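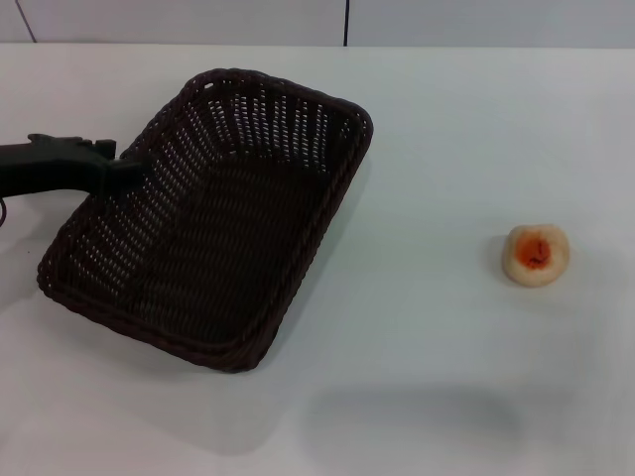
Greifer am Rand eines geflochtenen Korbes, rechts daneben ein kleines Gebäckstück auf der Tischplatte.

Planung braucht ein Gedächtnis für Fehlgriffe

Ein Standpunkt von Clementina Ramalho

Die Software für Manipulationsaufgaben wird in unserem Haus noch immer vorwiegend nach der Erfolgsquote beurteilt. Der Verfasserin erscheint dieses Maß unzureichend. Im Projekt Juter wurden im September 404 Läufe ausgewertet; bei 18 davon meldete der Planer einen Abschluss, obwohl die Wahrnehmung den Korb zuvor um mehrere Zentimeter versetzt geschätzt hatte. In der Statistik erscheinen diese Läufe als gelungen.

Geflochtene Ränder sind für die Tiefenschätzung ein schwieriger Fall. Durch die Lücken im Geflecht ist der Hintergrund zu sehen, und die Punktwolke zerfällt an eben der Stelle, an der die Finger schließen sollen. Ein Planer, der nur die wahrscheinlichste Pose erhält, kann diese Unsicherheit nicht berücksichtigen. Die Schnittstelle sollte daher die vollständige Verteilung übergeben – auch um den Preis längerer Rechenzeiten.

Bram Goossens hat dagegen eingewandt, der Regelkreis dulde keine weitere Verzögerung. Der Einwand ist ernst zu nehmen, betrifft jedoch die Regelung und nicht die Greifplanung, die nur einmal je Griff aufgerufen wird. Für die nächste Fassung der Schnittstelle wird beantragt, die Kovarianz als Pflichtfeld aufzunehmen und verworfene Griffkandidaten mitzuprotokollieren.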